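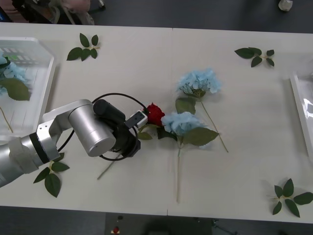 Roses from seed, a very slow update

9th February and I am already itching to get my hands dirty, which is silly because the ground behind the house is frozen solid and will stay that way well into March. So I've been doing what I do every winter, sitting at the kitchen table with a pile of catalogs and a cup of tea going cold, circling things I have no room for.

A lot of you asked what happened with the rose hips I saved last fall. Well! I cleaned out 33 seeds, folded them into a damp paper towel, zipped the whole thing in a bag and stuck it in the fridge behind the mustard. Ten weeks in there now, and I've opened the bag way more often than I should. Four of them have tiny white roots. Four! I danced around the kitchen and scared the cat.

They're in little pots on the windowsill now, in plain seed-starting mix with a bit of sand. I water from the bottom (last year I flattened everything with the big can, lesson learned) and turn the pots when I think of it. One has its first real leaves, jagged and reddish and about the size of a grain of rice. I have no clue what color the flowers will be. The mother plant was Prisura, a red climber I bought half dead at the end-of-season sale at Sandu, the nursery out past the gas station, but the bees could have brought in anything.

Speaking of Sandu, their new catalog has 129 roses in it and I want most of them. The one I keep flipping back to is Ireo, a pale apricot that's supposed to handle shade. Has anybody grown it? My north fence gets maybe three hours of sun in June, and the last rose I tried there sulked for two summers and then gave up on me.

Pruning can wait until the forsythia blooms. I did sharpen my pruners though, and I finally threw out the gloves with the hole in the thumb. Next pair is going to be leather, up to the elbow, I don't care what they cost.

If you've got seedlings going too, tell me in the comments what mix you're using. I'm running low and would like to try something new for the next batch.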